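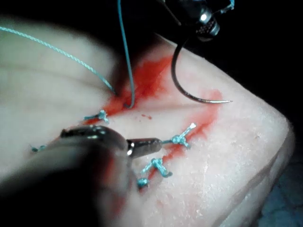
Startseite Studium Projektberichte Werkstatt Kontakt

Projektbericht: Einzelknopfnaht am Übungspad
Bearbeitung: Despina Mihăilă, Projektgruppe Avram

1. Aufgabenstellung
Zu untersuchen war, ob sich die Einzelknopfnaht an einem wiederverwendbaren Nahtpad so üben lässt, dass Knotensitz und Stichabstand nachträglich beurteilt werden können. Die Versuche fanden im März im Übungsraum Jestberg statt.

2. Material
Verwendet wurde ein helles, gummiartiges Pad mit vorgeschnittener Inzision. Als Faden diente türkisfarbenes Nahtmaterial, das sich vom Untergrund und von der roten Blutsimulation gut abhebt. Für die gesamte Versuchsreihe standen 80 Fadenstücke bereit. Die Blutsimulation wurde vor dem ersten Stich entlang der Inzision aufgetragen.

3. Durchführung
Das Pad wird über eine gerundete Kante gelegt. Die Wundränder werden adaptiert und mit einzeln geknüpften Stichen verschlossen, die Fadenenden nach jedem Knoten kurz gekürzt. Insgesamt wurden 87 Knoten gesetzt und einzeln protokolliert. Bewertet wurden Lage des Knotens neben der Wundlinie, Länge der Enden und Schluss der Ränder.

4. Beobachtungen
Die Wundlinie ist im genähten Abschnitt geschlossen. Der Farbstoff verteilt sich ungleichmäßig und läuft zum unteren Ende der Naht rosa aus - für die Beurteilung der Ränder ist das störend. Die Knoten fallen unterschiedlich groß aus, die Enden stehen teils gespreizt ab. An einem Schnittende ist der Faden weißlich ausgefranst. Solche Enden wurden im Protokoll als Schnittfehler geführt.

5. Offene Punkte
Der Farbstoff soll sparsamer dosiert werden. Ungeklärt ist, wie viele Einstiche das Pad verträgt, bevor die Stichkanäle ausreißen - geplant ist eine Reihe mit 200 Stichen am selben Pad.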